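The cold that ate October

So I've been sick. Not interesting sick, just a regular head cold that moved in at the start of October and unpacked all its bags. It's been 27 days. I know because I wrote "throat feels weird" on the kitchen calendar the first night, mostly so I could be smug later about having a hunch.

The throat was the easy part. Then came the nose, and then the ears, which I didn't even know were on the menu. For a week I heard everything as if I were standing in the next room. I kept saying "what?" to the guy at the counter in Bistia until he started just holding up the cup sizes. (Medium. It's always medium. I don't know why he asks!)

My mother raised us on cloth handkerchiefs, ironed in a stack, and I've always been a bit of a snob about them. I own ten. It's a good number for a normal cold and a terrible number for this one, and by the second week I had caved and was buying the big boxes of tissues from the drugstore on Cunell Street, the kind with lotion in them that leave your glasses smeary if you grab one for the wrong job. I wrote a short whiny thing on here about it at the time and asked what everybody else does.

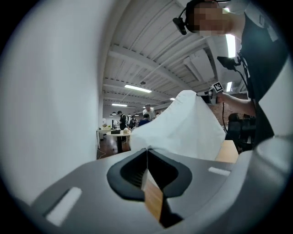 Rukhsana Khokhar wrote back that I should quit both and go over to old T-shirts cut into squares, washed hot with the dish towels, and that she hasn't bought a box of anything since she moved to Flundovside. She also said to put a dab of petroleum jelly under the nose before bed and not after it's already raw, because by then you're only greasing the problem.

Okay, so I tried it. I cut up a gray shirt from a fun run I didn't finish and got a pile of squares out of it, and they are SO soft. Softer than the lotion ones. The jelly works too, although you do wake up with a shiny lip and pillow fuzz stuck to it. I can live with that.

Other things I've tried, with no science whatsoever: ginger tea (nice, did nothing), a steam bowl with a towel over my head (did something for as long as I stayed in there, which was until I got bored), sleeping propped up on three pillows (sore neck, better breathing), and chicken soup from the freezer, which I'd labeled "SOUP?" last winter and which was in fact chili. I ate the chili. It might have been the best thing I did all month.

What gets me is how small your life goes. I'm usually a walker - I like to get out along the river after lunch, even when it's drizzling - and for two weeks my phone congratulated me every time I went to the mailbox. The first day I made it to 4000 steps I came home and lay on the rug with my coat on.
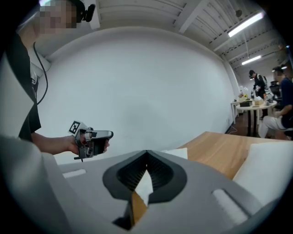
Photo: Bangash

I also got through a shocking amount of television. There's a gardening show from years ago with 80 episodes, and I've now seen most of them, some with the sound too low to follow since I didn't want to get up and find the remote. I have opinions about compost. I don't have a yard.

Anyway, the ears popped on the bus yesterday. Both of them, one stop apart, and suddenly there was a whole conversation going on behind me about somebody's sister's kitchen tiles. I almost turned around and joined in. I still have the cough, the dry one that only shows up when I lie down or when someone's on the phone with me, so if you've got something for that, the comments are open. Please don't say raw garlic. I tried the garlic in week three and I'm not ready to talk about it.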